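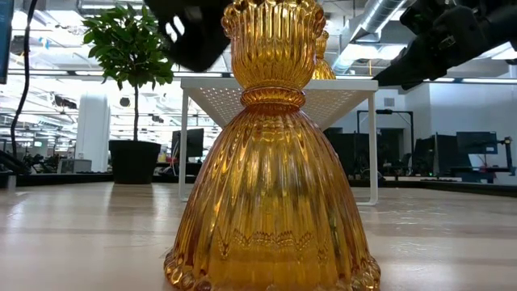
Re: Amber glass vase, is Lukdale worth the asking price?

inna_d
Seller wants $57 for the tall one and swears it's old Lukdale. Bell-shaped bottom, beaded foot, ribs all over, zigzag band low down. There's a second amber piece up on the white table behind it that she'd throw in for 15 more. Thoughts?

cgarrido
Pass. "Old" is doing a lot of work there. Ribbed amber glass got copied for decades and a zigzag band proves nothing. Is there a mark?

inna_d
She says no mark — worn off.

cgarrido
Of course she does.

Usa Y.
I disagree with Cayetano on the price, at least. I'd pay 57 for that collar and the crown top even if it was made in June. Not sold on the name either, though.

plattner7
Are we sure it's a vase? Looks like a candle holder to me. Ask whether the top is open all the way down.

Usa Y.
It's a vase, Luzius.

cgarrido
I can't judge the second one at all, most of it is hidden. Get it on its own, and the underside of both, before you send her a cent.

inna_d
Asked. Will post if she answers.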